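Foko to lend refurbished toasters to breakfast clubs this winter

October 2018

Household repair firm Foko is opening its toaster loan scheme to breakfast clubs, church halls and community rooms across the county. Groups can borrow a refurbished two-slot toaster, along with a serving tray, for up to six months at a time. There is no charge for the loan, and Foko will swap any toaster that stops working.

The scheme began as a trial with 38 groups. Between them they served 3185 breakfasts before the end of September, and most have asked to keep their toasters over the winter. Foko has now repaired and safety tested 776 toasters at its Usov Street workshop and wants to reach 1000 by the spring.

Most of the toasters were handed in by households that were moving or refitting a kitchen. Many needed only a new plug, a new lever spring or a thorough clean. Those that could not be repaired were stripped for parts, and the parts have gone into other toasters of the same model.

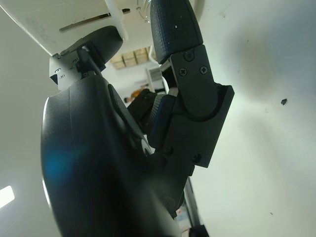
Choosing what to lend took longer than Foko expected. The first batch was a mixture of colours and sizes, and clubs with more than one toaster found that spare crumb trays went back into the wrong machines. Foko now sends out matching sets wherever it can, and pale ones have been the most popular. Cream-white, like the panel in the photograph, is the colour most clubs ask for by name, and there is a waiting list for it. Black and steel toasters are available straight away.

Every toaster is checked in the same way before it goes out. The crumb tray is emptied and washed, the cord is looked over from end to end, and both slots are tested with ordinary sliced bread at a low, middle and high setting. A toaster that browns one side more than the other goes back to the bench.

"We do the bread test last, when everybody is hungry," said Prakash Iyer, workshop manager at Foko. "A toaster can pass all the electrical checks and still make bad toast. A club that has 20 minutes to feed a room of children needs it to come out the same each time."

The trays were added after the trial. Several clubs had been carrying toast from the kitchen on chopping boards or on the lids of storage boxes. Foko looked at a number of trays and settled on a plain plastic one with a raised rim, supplied by Borner, that can be wiped down between sittings. Clubs may borrow a tray without a toaster if they already have one.

Foko recommends setting up on a clear, flat table with the tray next to the toaster, so that slices do not have to be carried over people's heads or past hot drinks. A pale table top shows crumbs quickly, but it also shows when it needs wiping. A cream-white toaster on a white table, with a slice in one slot and a blue tray beside it, is much the sort of layout the firm has in mind.
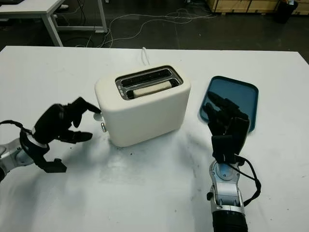

Meenakshi Lobo said that her club at the Huenchumán Centre had changed its whole morning after borrowing a second toaster in September. Toast used to be made before the doors opened and was cold by the time the last children sat down, she said, and "they will eat twice as much if it is still warm". She added that she would like to see four-slot toasters in the scheme, as her queue is still a long one on wet mornings.

Foko is looking at four-slot models but has received very few of them. It would be glad to hear from hotels, cafes or guest houses that are replacing theirs — in working order or not.

Groups wishing to borrow should apply in writing, giving the address of the hall, the days on which breakfast is served and the name of the person who will look after the toaster. Halls with older wiring should say so on the application, and Foko will arrange to check the kitchen sockets first.

Toasters for repair can be left at the Usov Street workshop during opening hours. Please empty the crumbs before bringing them in. Kettles and sandwich makers cannot be accepted at present.

Press enquiries: Yayra Abugri, Foko

Loans and donations: Zbigniew Nowicki, Foko workshop, Usov Street

ENDS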